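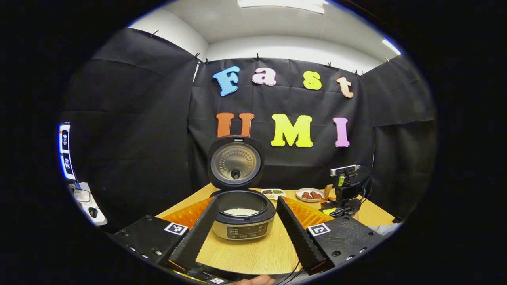
Ticket 277 was opened by Feven Sisay of the Omemberg teaching kitchen concerning the rice cooker at the demonstration table. The unit was reported as switching to the warming setting before the rice had finished cooking, leaving a hard layer at the center and a scorched one at the bottom. The requester was asked to repeat the usual preparation while the support desk observed. At the point when the lid stood open and the white rice in the pot was still uncooked, the perforated inner plate of the lid was examined first, as a blocked vent had been the cause of an earlier ticket on a different unit. No blockage was recorded.

Status: Open
Priority: Normal
Assigned to: Ľubomír Kollár
Copied: Aarti Jaiswal, Ariel Galang

Entry 1 — F. Sisay
The fault has occurred on three occasions in December, each time with a small quantity of rice. Larger quantities have cooked correctly. The cooker is filled by the kitchen staff following the printed sheet kept with the unit. The same outlet strip is used for the other appliances on the table. Please advise whether the cooker may remain in service for the afternoon class.

Entry 2 — Ľ. Kollár
The cooker may remain in service provided that a member of staff is present during the full cycle. Please do not restart a cycle that has ended early. Unplug the unit, allow it to cool, and note the time at which it switched over.

Please also confirm the following:
Whether the outside of the inner pot is wiped before it is placed in the cooker.
Whether the pot is turned slightly after seating.
Whether any other appliance on the same strip is in use during the cycle.

Entry 3 — F. Sisay
The pot is rinsed at the sink and is not always wiped. It is not turned after seating. The toaster is sometimes used while the rice is cooking. Last recorded switchover was 7 minutes after the start.

Entry 4 — A. Jaiswal
A switchover at 7 minutes is consistent with poor contact between the pot and the heating plate. A grain of rice or a film of dried starch under the pot is sufficient to cause it. The strip supplied to Omemberg is an Altel model and the inspection record for it is current. I do not consider the strip to be the cause, but the cooker should be moved to a wall outlet for the test so that this can be ruled out.

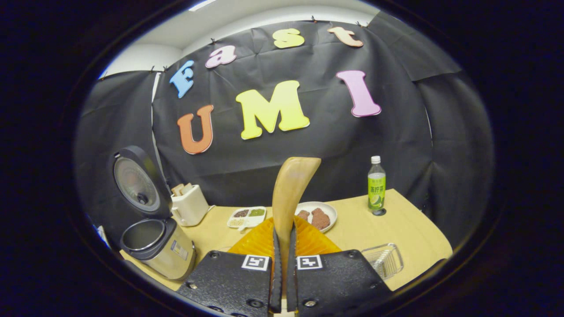 Inspection of the pot and heating plate was scheduled for the next free period at the table. It requires a cold cooker, a dry cloth and a clear view of the interior. With the lid fully open and the metal pot empty, the interior of the pot can be checked for dents before it is lifted out. The toaster, which has two slices of toast in its slots, is to be unplugged for the duration of the test, and the divided tray and the plate of meat are to be kept clear of the cooker so that nothing falls onto the plate when the pot is removed.

Entry 5 — Ľ. Kollár
Inspection completed. Two hardened grains and a ring of dried starch were found on the heating plate. Both were removed with a damp cloth and the plate was dried. The base of the pot is flat. One test cycle was run from the wall outlet and a second from the strip. Both ran to completion.

Entry 6 — A. Galang
The printed sheet has been amended. Staff are now instructed to dry the outside of the pot and to check the heating plate before each use. The former sheet, marked Awasthi, should be discarded — two copies were still in the drawer.

Status changed to: Monitoring. The ticket will be closed if no further early switchover is reported by the end of the month.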